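冷链末段的两个小时:一家饮料企业如何重排配送网络

Murkby的气泡饮料在出厂时并不需要冷藏。需要冷藏的是Terkar,公司去年推出的一条含活性菌的发酵茶产品线,标签要求全程低于规定温度存放。两条产品线共用一个仓库、一支车队和一套订单系统,矛盾由此产生。

在Terkar上市之前,Murkby的配送逻辑十分简单:整托出库,按区域拼车,次日到店。常温产品对在途时间不敏感,一辆车晚到半天,损失只是门店的一次收货预约。发酵茶则不同。菌种在温度升高后继续产气,瓶内压力上升,口味偏酸,严重时瓶盖变形。门店拒收的判定依据是随箱温度记录,超限即退,不作协商。

问题出在哪一段

公司起初把注意力放在干线运输上,更换了两批冷藏车,退货率几乎没有变化。物流部门随后把温度记录按节点拆开,结果显示干线段的曲线平直,超限集中在两个位置:一是分拨仓的月台,二是门店后场。

月台的情况较易解释。常温货与冷藏货在同一班次装车,装车顺序由订单系统按门店编号生成,不区分温层。冷藏托盘被叉车取出后,常要等前面的常温货装完才能上车,夏季等待时间最长可达58分钟。门店后场则取决于收货人手,承运方无权干预,只能通过压缩到店时间窗来减少暴露。

分仓还是分时

管理层面前有两个方案。第一个是分仓,为Terkar单独租用冷库,由专门车队配送。优点是温层彻底隔离,缺点是单量不足。在当时的订货水平下,冷藏车平均装载率不到一半,单箱配送成本会明显高于毛利所能承受的范围。

第二个是分时,仓库不变,把冷藏货的拣选、集货和装车集中到凌晨的一个封闭时段,常温货顺延。这一方案不增加租金,但对订单截止时间提出了要求:门店须在前一日下午5时前提交冷藏订单,较原规定提前三小时。

公司最终选择了分时,并把排程交给仓储软件Zoltgate处理。软件的改动主要有三处。订单行增加温层字段,由物料主数据带出,不允许人工修改;波次生成时先按温层切分,再按线路切分;月台分配引入占用时长上限,超时托盘自动回库。最后一项在测试阶段争议最大,因为回库意味着重复搬运,仓库的人均产出指标会下降。公司后来把回库作业从该指标中剔除,争议才告一段落。

试点范围

试点从6月开始,覆盖Pascual分拨仓下属的200家门店,其中以社区超市居多,另有部分便利店。选择Pascual的理由是线路半径较短,变量少,且月台数量有限,排队现象最为突出。

运行初期的数据并不理想。订单截止时间提前后,相当一部分门店未能适应,漏单转为次日补单,反而推高了零散配送的次数。采购人员习惯在傍晚盘点后下单,而冷藏柜的盘点恰好排在最后。公司没有放宽截止时间,改为向门店推送建议订量,门店不作修改即视为确认。补单数量在第四周开始回落。

温度超限的减少更为直接。月台等待时间上限设定后,冷藏托盘从出库到关门的平均时长缩短到原来的三分之一。门店后场一段的改善较小,但到店时间窗从四小时收窄为2小时,收货延误有所减少。

包装端的配合

配送调整之外,包装也做了改动。Terkar原先使用敞口托盒加热缩膜,膜在冷库内变脆,搬运时容易开裂。新版外箱改为全封闭结构,侧面开通风槽,槽位与托盘码放方式对应,保证冷风能够贯穿整层。箱型改变后,每托的箱数略有下降,运输部门据此重新核算了装载方案。

随箱温度记录仪的位置也从箱顶移到第二层中部。箱顶读数受开门影响较大,曾导致数次误判退货。移位之后,读数与瓶内液温的偏差缩小,门店与承运方之间的争议单随之减少。

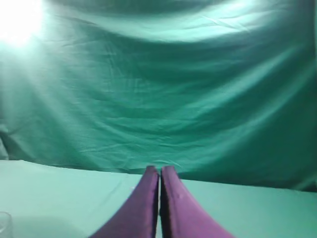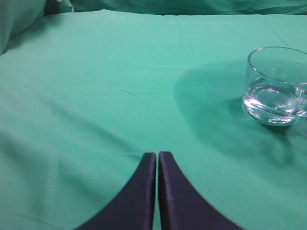 成本账

分时方案并非没有代价。凌晨班次需要支付夜间津贴,常温货顺延后,部分线路的到店时间推迟到中午,与门店的客流高峰重叠。按公司的内部测算,夜间津贴与软件改造费用合计,可由退货减少所节约的金额覆盖,但余量不大,对订单量的波动较为敏感。冬季发酵茶销量走低,而固定班次的人工不随之减少,淡季单箱成本可能重新上升。

另一项未计入的成本是承运商合同。现行合同按趟计费,未对月台等待作出约定。分时之后,冷藏车等待时间大幅缩短,承运商受益,Murkby尚未从中分得折让。新一轮合同计划改为按趟与按时长混合计费,并把温度达标率列入结算条件。

下一步

公司计划在其余分拨仓逐个推行同一排程,顺序按月台利用率由高到低排列。线路半径较长的仓库需要另行处理:封闭时段若设在凌晨,最远门店的到店时间将超出时间窗,可能要把装车提前到前一日夜间,订单截止时间也须再次前移。

分仓方案没有被放弃。物流部门设定的触发条件是冷藏车装载率连续一个季度达到七成,届时将重新比较两种方案的单箱成本。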